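Subject: Re: [serial-readers] Kuvater chapters 12 onward, and the flat scene
Date: 4 October 2026

Hello all,

What a lovely pile of replies to come back to! I've read every one of them, some of them twice on the bus, and I'm going to answer the long one about Fiston first as it got me thinking the most. My quoting may go a bit odd, sorry, I'm on the old laptop.

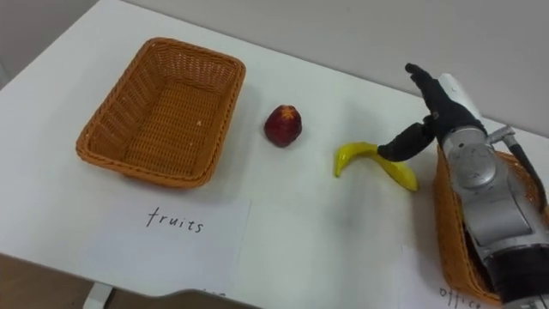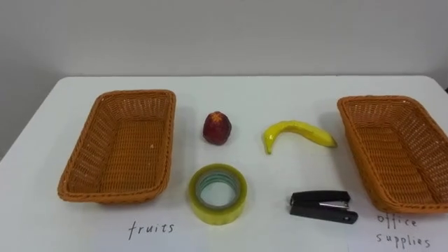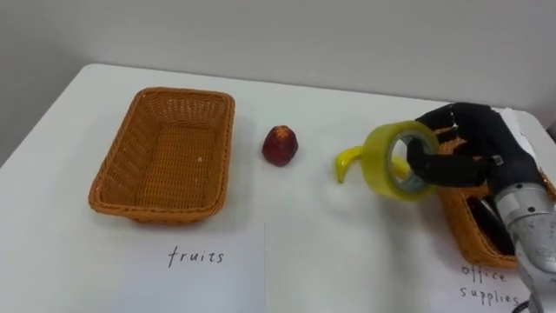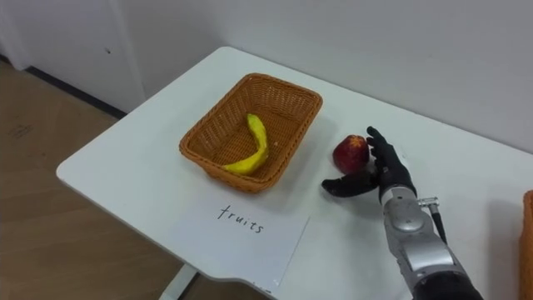 1. Is Fiston lying in the kitchen scene?

> I've just finished chapter 12 and I'm cross. Fiston tells Yuan
> he never opened the letter, but two pages earlier he knows the
> name of the ferry. Either he read it or the author forgot. I
> want to believe he read it, and if he did then the whole row
> over the coat is him being a coward, and I liked him! Also,
> does anyone else think the Grakar bits are too long? I skipped
> most of them and don't feel I missed much.

Oh, he read it. I'd bet my whole shelf on it. Go back to the bit where Yuan comes in with the rain still on her and he moves the kettle before he says hello. He never fusses with things unless he's hiding something, he did exactly the same with the matches in the second chapter. I think the ferry is him slipping, and Yuan hears it, and that's why she laughs at the wrong moment. I loved that laugh. It made me put the book down for a minute.

Does it make him a coward? A bit, yes. I like him more for it though. He's spent the whole story being the steady one for everybody else in that flat, and the first time something is really at stake for him he goes to pieces over a coat.

2. The Grakar bits

Please don't skip them!! I know they're slow (that walk to the harbour goes on for nearly 12 pages in my copy) but the woman at the ticket window is the same one who writes the letter. She has the green pen. I missed it completely the first time and only got it when I went back in April, and then I had to read the whole lot again with that in my head.

If you really can't face it, start from the bit where the lights go out and read on to the end of that section. You'll have most of what you need for the wedding.

3. Which version are we reading?

There seem to be two going about. The one posted in parts has the row ending on the stairs, and the collected one, 232 pages in the file I've got, adds the short scene on the landing with the neighbour's dog. I prefer the stairs. The landing is sweet but it lets them both off too early, and I wanted to stay worried a while longer. If you've got the collected one, could you say so when you quote, so we don't talk past each other?

4. What next

A few of you asked for something shorter after Kuvater. I'd be very happy with that! There's a sequel but it's long and I've only dipped into it, and Yuan isn't in the opening at all, which put me in a sulk. Send titles to the list by replying to this message and keep the subject line as it is so the archive threads them together. Anything with a good quarrel in it gets my vote.

I'm off to reread the laugh.

Happy reading,
the list host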